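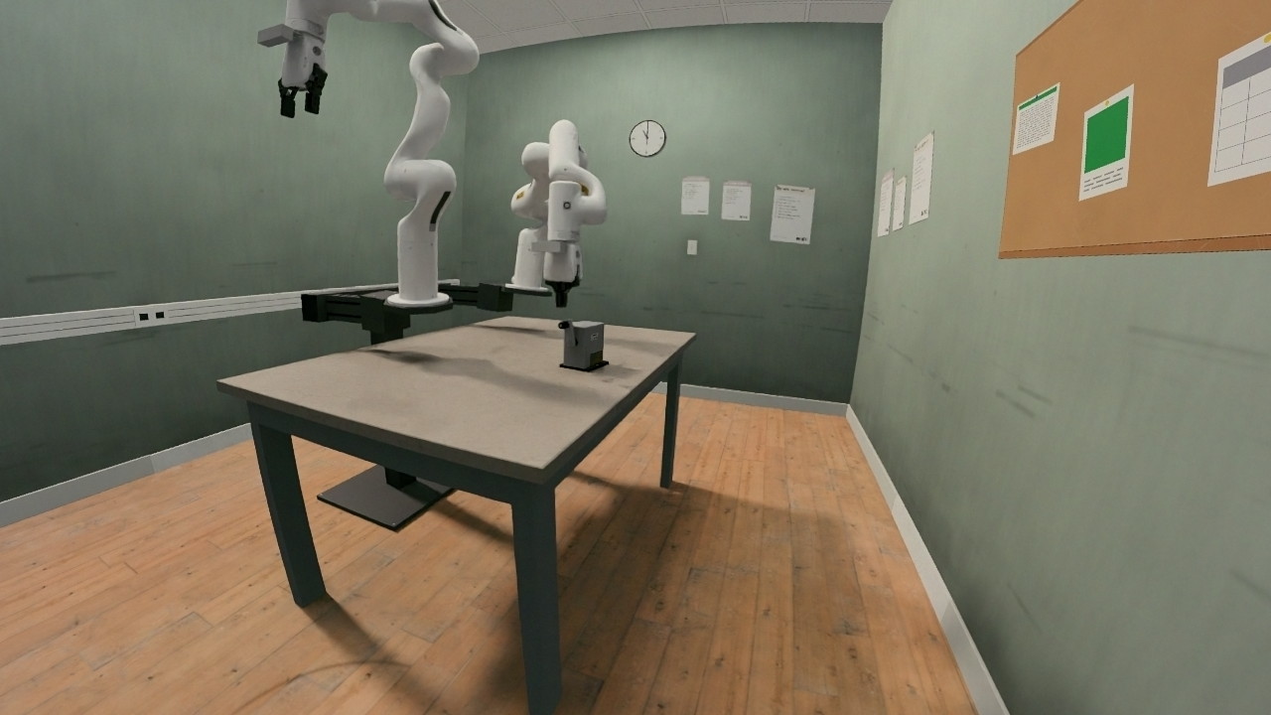
Leitura: 2 min

Dois braços no mesmo trilho: garra direita para acima da caixa com alavanca

Jong-dae Shin
Estou montando no simulador uma célula com dois braços brancos sobre um trilho preto, na ponta da mesa. A peça é uma caixinha cinza de metal com alavanca curta, perto da borda do fundo. O braço direito deve baixar a alavanca; o esquerdo fica erguido no alto. Na aproximação, a garra direita para acima da caixa, um pouco à esquerda, e o planejador Cendska devolve "alvo fora de tolerância". Passo de 2 ms, 1.418 poses testadas, mesmo resultado. Já reimportei o modelo da caixa. O que verifico primeiro?

Findero
Verifique a origem de cada base. Com dois braços no mesmo trilho, é comum a transformada do segundo ter sido copiada do primeiro e o deslocamento ao longo do trilho ficar zerado ou duplicado. Procedimento:
Leve os dois braços à posição de repouso.
Leia a pose do flange direito no referencial da mesa, não no da própria base.
Compare com a cinemática direta calculada à parte.
Se o erro for constante em várias poses, é a base. Se variar com a configuração, procure no comprimento da ferramenta (TCP).
Confira também a folga de colisão entre os braços. Com 200 mm o planejador recusa quase tudo desse lado da mesa.

Zorkley
aqui era a folga, baixei e passou

Ki
Complementando o Findero: defina o alvo no eixo da alavanca. Se a origem do modelo estiver no centro da caixa, o ponto de contato sai deslocado. Na minha célula o erro era de 6 mm e sumiu quando criei um referencial próprio para a alavanca, filho da junta.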